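The contract with Nesley said 2,000 demonstrations, and by July I had stopped believing the arm learned anything from mine. I held the handles, it copied my wrists, and somebody at Viltalent called that teaching.
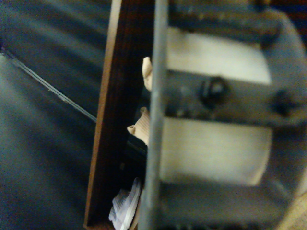
Jilorine wrote back that a clumsy demonstration was still worth keeping, so long as I finished the task. I had my doubts. Finished to whose taste?

I went on with the shoe cabinet anyway. Pair by pair, toes lined up, the way my mother wanted them. I hated it at nine and I was passing it on — to a thing with no feet.
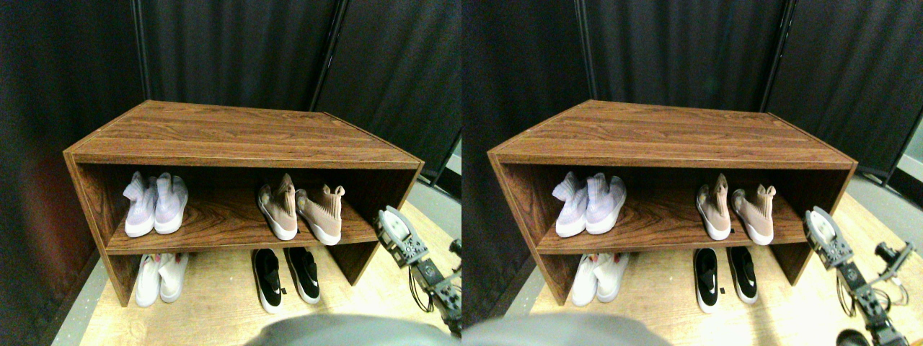

Would it do the job without me?

Only with these shoes, probably, and only in this corner.

I put my hands back in the handles and started number 39.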